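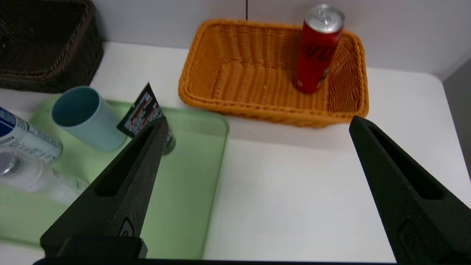

Zultau Table Items, data card

Short clips of small household items on a white table. The set has 116 clips. Contact: Ilaria Fontana. Last update: 20 May 2022.

Items
Two wicker baskets, one orange and one dark brown. A mint-green tray, a light blue cup, a dark green tube and a red can. The bottle is blue and white, and in the view below it stands on the tray with the cup and the tube. 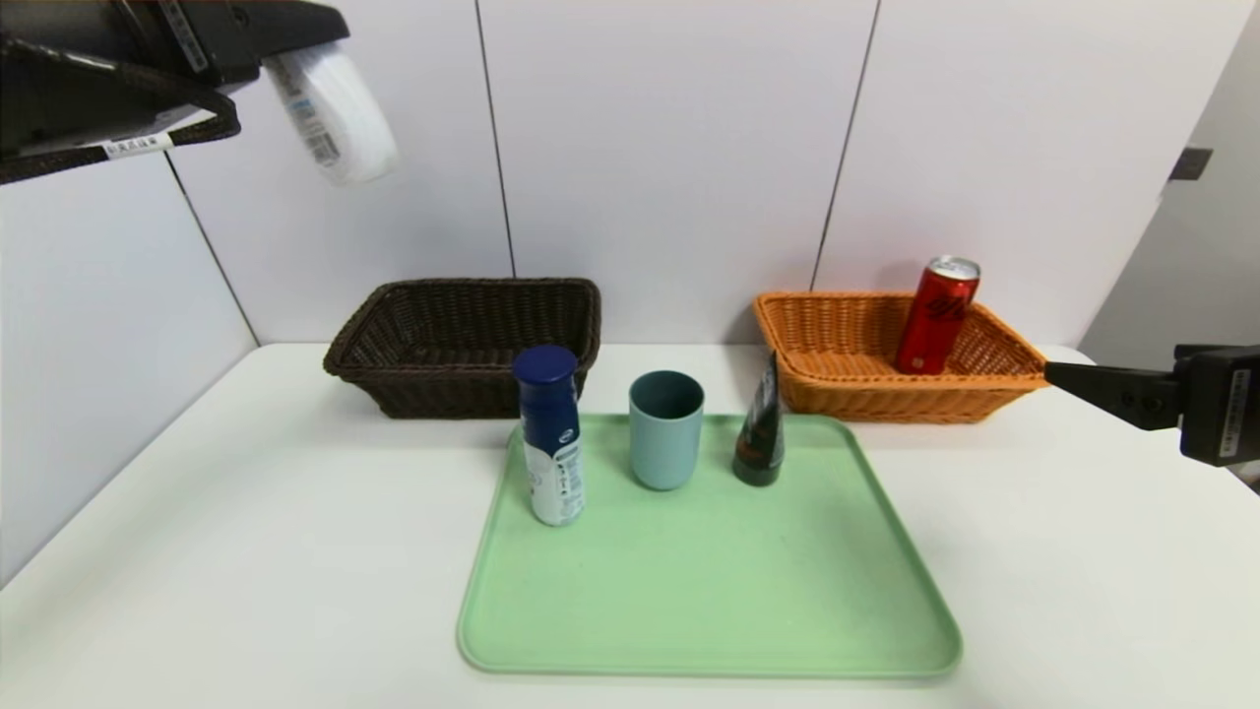
Known limits
The room and the table are always the same. Please do not use the clips for reading labels.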